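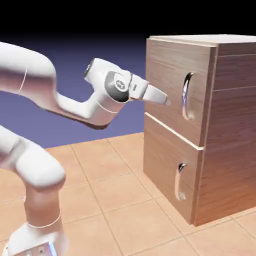
1/7
New result from our drawer-opening work, and I try to explain it in short posts. The task sounds simple: the arm must open the upper drawer of a two-drawer cabinet. Everything in this thread is in simulation. We have no real-robot numbers yet.

2/7
Our earlier policy, Amia, was trained with reward only. It reached the handle often, but then it pushed the drawer front or slipped along the bar. In December we had 34 successes in 171 test episodes. I was not proud of this number.

3/7
The new method is called Ranjbar. We split the policy in two parts. The first part predicts a point beside the handle where the gripper should stop. The second part starts only from there and learns the contact and the pull.

4/7
The idea to stop before contact came from Tahmineh Shirazi. I was against it at first — I thought we would lose time in every episode. We do lose a little, about 40 simulation steps, and I now think it is a fair price.

5/7
Same cabinets, same 171 episodes, same random starts: Ranjbar opens the drawer in 122 of them. An episode counts as success only if the drawer is open more than half of its travel when time ends.

6/7
What still fails: curved vertical handles, when the gripper comes too much from one side. The fingers close on the air and the policy does not try again. Also, we never tested with the lower drawer as target, so please do not assume it works.

7/7
Thanks to Lorraine Stubbs, who found a bug in our joint limits two days before the deadline. Code and the cabinet list will be on the Donen page after we clean them. If you have ideas for the retry problem, please write to me.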